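Notes on Cell Viability After Cold Storage

4/20/23

Cold storage of cultured liver tissue remains a practical problem for laboratories that share material across sites. Slices prepared in the morning at one institution are often not examined until the following day at another, and the condition in which they arrive determines whether any later measurement can be trusted. Our group at Mungate has spent the past year comparing two storage solutions for this purpose, and this post sets out where the work stands.

The study used 826 slices, each cut to a thickness of 300 micrometers. Half were held in the standard solution and half in a modified version with added glycine, prepared according to a protocol written by Preben Ladefoged. All slices were kept at four degrees Celsius and transported by road between Mungate and the partner laboratory at Sendham.
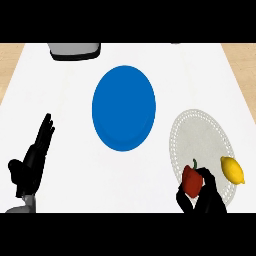 Viability was assessed by ATP content on arrival and again after six hours of rewarming. The first measurement showed little difference between the groups. The second showed a clear one – slices from the modified solution retained more of their ATP, and the variation between donors was smaller. Enzyme leakage into the medium followed the same pattern.

Two limitations should be noted. The slices came from rats, and human tissue is known to respond differently to cold. In addition, more than 200 of the slices were processed before the rewarming step was standardized, and these have been analyzed separately. Anselmo Valcárcel is reviewing the statistical treatment of that earlier set.

A further 400 slices are planned for the next phase, which is scheduled to begin in May. That phase will extend storage to 48 hours and will include histology at each time point – an omission in the present design that several colleagues have rightly questioned. The revised protocol is available on request to laboratories that already hold the necessary approvals. Comments on the rewarming procedure are particularly welcome.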